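Artificial Stems: Frequently Asked Questions
Skelleo Floral Supply - Help Center
Last revised May 26, 2026

What are the stems made of?
Stems in the Cumen range have a galvanized steel wire core in a polyethylene sleeve. Petals are polyester fabric, heat-pressed to shape. Leaves are polyester with a molded plastic midrib. Stems in the Homura range use the same core, but the petals are coated with polyurethane, and the surface is slightly rubbery to the touch. The material code is printed on the hang tag after the item number.

How is stem length measured?
From the top of the highest petal to the cut end of the wire, with the stem straight. Stems are bent once for shipping, so measure only after straightening. Usable height in a vase is shorter, depending on how much stem sits below the rim.

My stem arrived bent. Is it defective?
No. Hold the stem on both sides of the bend and straighten it in small steps over its whole length. Do not force it back at a single point. A sharp kink can be reduced by warming the sleeve with a hair dryer on low for a minute and pressing it flat on a table. Keep the air off the petals.

The flower heads look flat. How do I shape them?
Work from the outer petals in. Pull each outer petal down and away from the center, then open the next layer halfway and leave the innermost petals closed. On clustered heads, separate the individual blooms first so that no two face the same way. Turn the leaves last. Steam helps on polyester petals: hold the head well above the spout and shape it while the fabric is soft. Do not steam Homura stems - the coating can cloud.

Can I cut the stems?
Yes. Use wire cutters. Scissors and garden pruners will be damaged by the core. Mark the cut with tape, cut through the tape, then remove it. Cap the end with the sleeve supplied in the bag (spare sleeves are item 149). An uncapped end will scratch glass and can rust in water.

Can the stems stand in water?
Capped stems can. Uncapped stems should be kept dry. Acrylic "water" kits are permanent, and a stem set in one is not eligible for return.

How do I make a single tall stem stand upright?
A head-heavy stem needs support at the base and at the neck of the container. Three methods work:
Pin holder: press the wire end vertically between the pins. Suitable for one stem at a time.
Dry foam: insert the stem to at least one third of the depth of the container and fill the remaining space with gravel.
Weighted block, item 1046: push the stem into the center hole and tighten the collar by hand.
If the stem still leans, check the wire before the base. Most leaning stems have a slight curve low down that is easy to miss from the front.

Which background should I use behind a stem?
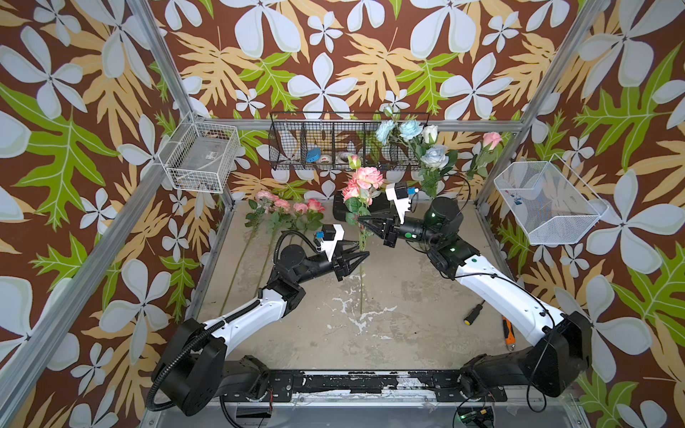

Background contrast is judged by color first and by the size of the pattern second. A plain mid-tone wall suits nearly every stem. Patterned wallpaper can be used if the flower head differs clearly in color from the printed motifs. Pink roses of the peony type, clustered at the top of a long green stem, are a workable choice with the chocolate-brown floral paper on these walls, where the printed flowers are a pale blue-white. The foliage is the weaker part of the match, as the paper also carries bright green leaves, and green leaves close to such a print tend to be lost at a distance. With a paper of this kind, keep the leaves near the head and remove any from the lower stem. A flat gray surface underneath is neutral and needs no adjustment.

How do I clean the flowers?
Dust with a soft, dry brush once a month. For heavier dirt, wipe polyester petals with a cloth dampened in cool water and dish soap, blot, and hang the stem head down until dry. Test red and dark purple petals on the underside first. Solvent cleaners loosen the glue at the base of the head.

Will the color fade?
In direct sun, yes. Pinks and blues fade first. Rotate the stem every few weeks if it stands near a window.

A flower head came off. Can it be reattached?
Yes. Clean out the socket, apply a small amount of hot glue to the peg, and hold for 30 seconds. Stems bought after April use the Schwaiger peg, which is ribbed and can be pushed back in without glue. Replacement heads are item 3666.

Who do I contact about a missing part?
Write to Nazmiye Baysal in Customer Parts through the contact form. Include the item number and material code from the hang tag.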